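Teaching a pick with hand-held grippers: bench tips

Wipe the table and put away anything you don't want in the recording. Open the fingers all the way before you start, and come in low and slow. If you fumble, stop and redo the whole pass. Fouad Hijazi keeps each pass under 6 seconds on small pots.

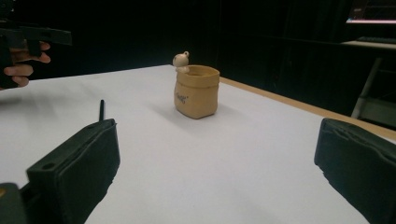
Small tan pot on the white table, with the bear at the rim. Both grippers still clear of it.

Close on the body of the pot and stay off small parts at the rim. Move the pot a little between passes, and turn it too. Our Friday set ran to 440 passes, and the worst ones were all rushed at the start.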